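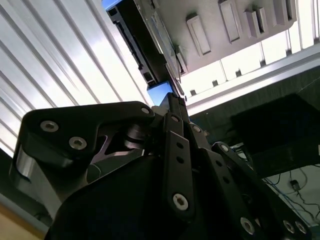
The gripper pointing upwards, with its linkages and socket screws in plain view.

I have been going to the shared workshop in Clakunmont long enough to have opinions that nobody asked me for, and the one I hold most firmly at the moment is that people who build a robot arm in their spare time should give it a dull job. A really dull one, the sort you would be embarrassed to mention at a wedding. Ours puts plastic parts into slots on a board, and I have grown fonder of it than of anything I made in the years when I was trying to be impressive.

We started, as I suspect most people do, with grand ideas. Janelle Catacutan wanted it to lay a table. I wanted it to make tea, and I went so far as to draw the kettle. We had 965 euros between us, a shelf of leftovers, and the use of the bench in the evenings as long as we swept up after ourselves. We spent one whole November on the tea, and I can report that a great deal can go wrong between a tea bag and a cup, and that when it does you have very little idea why. Was it the grip? The angle? The bag, which is never the same shape twice? We would change three things at once and go home arguing.

The board was Jelle Van der Linden's suggestion, and I am afraid I sulked over it. It looked to me like a toy for toddlers. But a slot has the great merit of being in the same place tomorrow. The part is in it or it isn't, and if it isn't you can put your nose up close and see which edge it caught on.

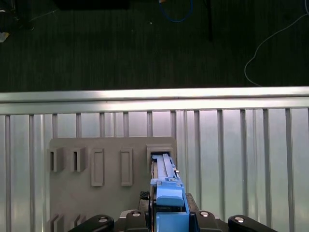
A light-blue part going into the slot holder at the upper right of the board.

What I like about a job like this is how much it asks of a machine while seeming to ask nothing. You and I push a plug into a socket with our minds on supper. We feel the edge, we give it a little wiggle, we lean on it. All of that has to be worked out for a gripper, bit by bit, and you learn a surprising amount about your own hands while doing it. I spent an evening with my eyes shut putting the same part in and out, trying to notice what my thumb was up to. (My thumb, it seems, does nearly all the work, and my other fingers mostly keep it company.)

There is a case against me, and Janelle makes it better than I can. She says that beginners need a bit of magic to keep them coming, and that a youngster who walks in and sees a board with brackets on it may well walk straight out again. I do take the point. Our open evenings were livelier in the tea days, even with the mopping. All the same, the visitors who stay longest now are the ones who ask if they can have a go, and with the board we can say yes, which we never dared to with the kettle.

I feel much the same about covers. Every so often a kind soul asks when we are going to put a nice shell over the mechanism, and I hope the answer is never. I like to see the screw heads. When a joint starts to feel slack I want to reach for a hex key there and then, while I still remember what I was cross about. Kitchen gadgets are closed up so neatly these days that a whole family can own one for ten years without once seeing inside, and then it goes to the tip. A workshop ought to be one place where things are left open – cables and all, if need be.

So if you have an arm half built in the garage and a head full of breakfasts it might cook, I would ask you to think about a board first. Put a couple of holders on it. Find a part with a shape you can't get wrong, then find out how often you get it wrong. Keep a notebook; ours is at entry 235 and the early pages make me blush. Janelle still has her table plan pinned up over the sink, and I have promised her we will try the forks next winter.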